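Bedtime story

A bedtime story is a tale told or read aloud to a child (or to anyone who asks nicely!) shortly before sleep. It is among the oldest and most loved of family habits, and it needs no equipment beyond a voice and somebody willing to listen. Stories may come from books, from family memory, or straight out of the teller's head.

Told and read stories

Families often distinguish between "book nights" and "mouth nights," a phrase popularized by the storyteller Anahera Ruawai. Her own series, the Pondura tales, began as mouth stories about a river town where the ferry can talk, and grew over the years to 306 episodes, many of them wonderfully silly. Only 20 were ever written down. Ruawai held that a child who interrupts is helping, and several of her best characters, including the sleepy mayor Gomora, were named by listeners in pajamas.

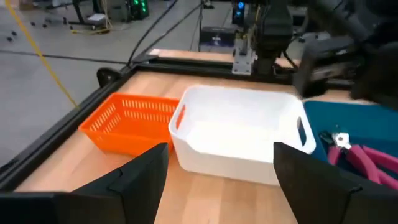
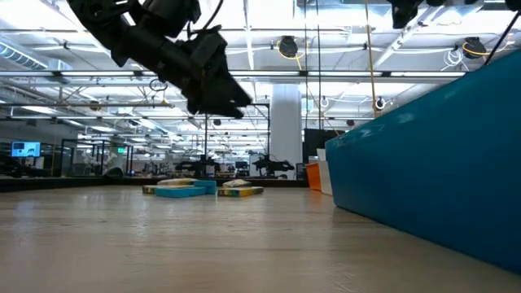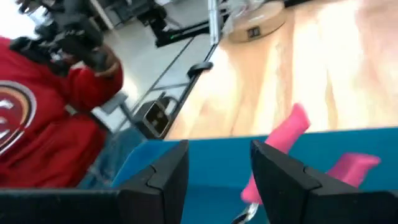

Tabletop with containers; robot arm and blue padded barrier; person in a red jersey holding a camera.

Length and repetition

Most bedtime stories are short, but serial stories can run for years. Lindsay Baxter, a grandfather from Hinds, kept a notebook of every story he told his three grandchildren, and the last entry is numbered 3,017. The notebook is a delight to read. The same bear turns up for a whole winter, vanishes in April, and comes back married.

Repetition is a big part of the fun. Young children often ask for the same story night after night and will correct a teller who changes a word. Many tellers keep a fixed opening and closing line for this purpose, and these lines are sometimes handed down long after the stories themselves have been forgotten.

See also: Lullaby; Nursery rhyme; Oral storytelling; Picture book

Contact the editors | Copyright Trilance Family Encyclopedia | Back to top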